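Teaching Two Arms a Household Task: Recording and Labelling Glasses Cleaning

Robotics Project Module, Final Report
Taltville Technical College

4 comments | 47 shares

1. Aim

The project set out to build a small, well-labelled set of head-camera recordings of one household task, and to test whether a simple model could split that task into steps. The task chosen was cleaning a pair of glasses with a cloth and a spray bottle and putting them back in their case. The longer aim, which falls outside this module, is to use the same steps as a plan for Jorine, the two-armed bench robot shared by the second and third years.

Glasses cleaning was picked from a shortlist that also held folding a tea towel and refilling a stapler. It needs both hands for most of its length, and the two hands do different jobs. One holds and the other wipes. The objects are small, thin and in part see-through, so the task is a fair test of the vision side of the work. The tea towel was dropped because last year's group had already done it, and their data is still on the project drive.

2. Recording method

All recordings were made from head height, looking down and forward over a table. The view has to take in both hands at the full reach of the task and keep some wall at the top, so that changes in head angle can be measured from the line of the table's back edge. Recordings in which that edge left the view for more than one second were thrown out.

The person doing the task was given the goal only. No order of steps was set and no hand was named for any step. An early trial with a written script gave stiff, even movements with long pauses between them, and the labels from that trial were of little use.

Objects were limited to a hard case, glasses, a cloth and a spray bottle. Starting places were changed between recordings within a marked zone, and the marks were taken up before recording began.

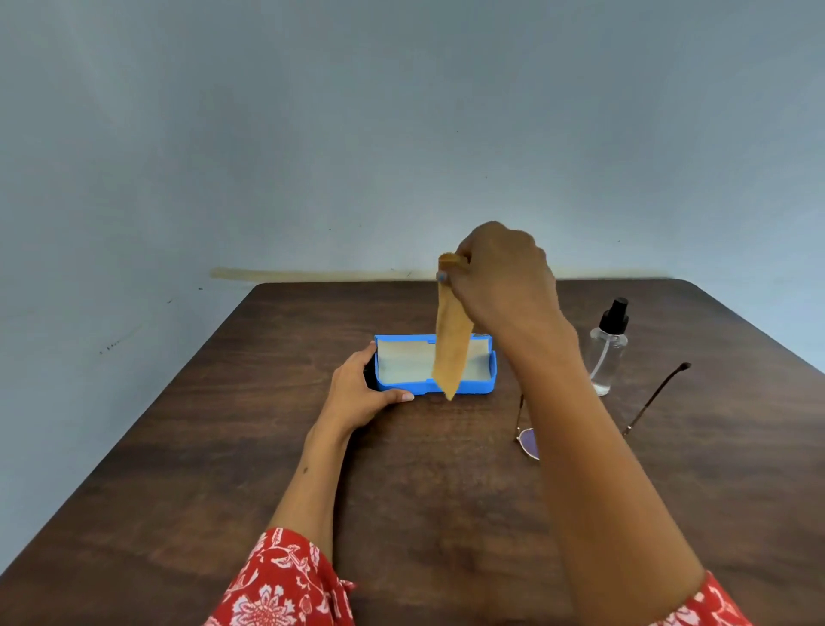

Each recording was saved with its own settings file. The exposure was locked after the first few attempts, as the automatic setting brightened and darkened whenever a sleeve came into view, and the hand tracker lost its place at each change. Locking it cost some detail in dark areas. We accepted this, as none of the labels depend on the table surface.

The final set holds 47 recordings. From these, 2937 short clips were cut, each one second long with no overlap. Clips in which both hands were out of view were removed before labelling.

3. Labels

Labels were made in Juška, the annotation tool written by an earlier project group. Each clip was given one label for the left hand and one for the right. The labels were:

rest
reach
hold
wipe
spray
place

"Hold" was the hardest to define. A hand steadying a case against the table and a hand pinching a thin metal rim are both holding, but the grip needed from a robot is quite different. We kept one label and added a second field for the object held. This made labelling slower, and in our view it was the most useful decision of the project.

The boundary between "reach" and "hold" was set at first contact. Where contact was hidden by the hand itself, the labeller stepped forward until the object moved and took the clip before that point.

A set of 1221 clips was labelled twice by different members of the group. Disagreements were settled at the weekly meeting and the guide was updated after each one. Most came from the cloth. When a cloth is folded between the thumb and fingers, very little of it shows, and a wipe with small movements looks much like a still hold in any single image. The guide now says that movement across neighbouring images must be checked before either label is given.

4. Step model

The model was kept simple. Hand positions from the tracker, with a small image crop around each hand, were passed to a classifier that gives one label per hand per clip. A smoothing stage then removes any step shorter than two clips. Training was run on the shared machine in the Prallum building overnight, and recordings were kept whole when the data was divided, so that clips from one recording never appeared in both training and test sets.

5. Observations

"Rest" and "reach" were separated well. "Spray" was often missed when the bottle was partly behind a hand. A clear bottle shows the wall and table through its body, and the object detector tended to find the black top and nothing else. Labelling the top as an object in its own right helped.

Thin frames gave similar trouble. The detector found round lenses more readily when they faced the camera, and lost them when the glasses were turned or lay behind a forearm. The case was the easiest object in the set, being large, plain and brightly coloured against dark wood.

Wiping at the outer edge of a lens was recognised less reliably than wiping across the middle. At the edge, the cloth, the rim and the fingertips all fall inside the same small crop, and the crop size was fixed early in December without being tested on this case. A larger crop was tried on a few recordings near the end of the module, with better labels for "wipe" and slightly worse ones for "place". 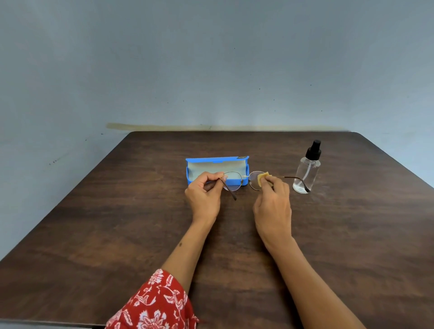 6. Limits

The set covers one task and a small range of objects. There are no recordings with soft pouches, plastic frames or disposable wipes. Lighting was nearly constant. The tracker gives no measure of force, so nothing in the data tells Jorine how hard to pinch a wire rim, and the plan cannot be run on real glasses until that is dealt with. The group recommends starting with a flat plastic lens blank held in a clamp.

7. Further work

The labelling guide should be tried by a group that did not write it. The crop size should be tested properly, with the hand and object crops set apart. A second camera at the side of the table would settle most of the hidden contacts, but would need its clock matched to the head camera.

The labels, the guide and the training scripts are on the project drive in the folder named after this report. The raw recordings are kept separately and can be requested from the module office.

Related reports

Towel folding with two arms: data and first results
Juška user notes, second edition
Calibrating the Jorine wrist joints
Line-following buggies at the Taltville open afternoon
Booking rules for the Prallum training machine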